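Chapter 5
When the Gripper Does Not Close

On 5/28/20 a sorting cell at the Tratwood plant in Sterkcombe stopped with its fingers open and stayed that way through 2 restarts. The controller, a Vorton unit, reported the grip as complete. The operator, Bhavana Achari, saw no alarm on her panel and reached in to move a can by hand. The arm was still powered. She pulled back in time and was not hurt, but the event was logged as a near miss.

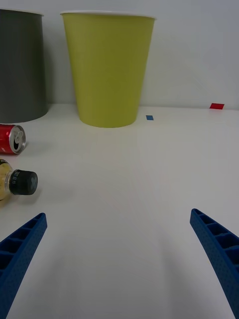
Figure 5.1 Open gripper fingers, with a cup, a gray container, a can and a capped bottle on the table.

The fault was traced to a position sensor that had come loose from its bracket. The controller was reading an old value and had no second signal to check it against. A grip force reading would have shown the problem at once, but that check had been switched off in March to shorten the cycle.

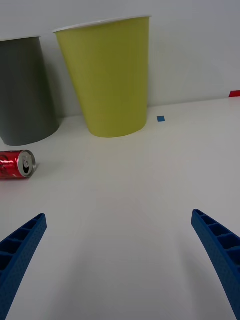
Sreekumar Palaniappan, who led the review, listed the loose bracket as the first cause and the missing check as the second. He spent most of his report on a third point. The site rules let an operator enter the cell whenever the panel was clear of alarms. A clear panel tells you what the controller believes. It does not tell you that the arm is safe to approach.

In this chapter we follow the Sterkcombe fault from the sensor to the panel. Section 5.1 covers position sensing and the ways it fails. Section 5.2 deals with lockout, using the Gounder procedure set out in Chapter 2.

2 comments 5 shares
Back to top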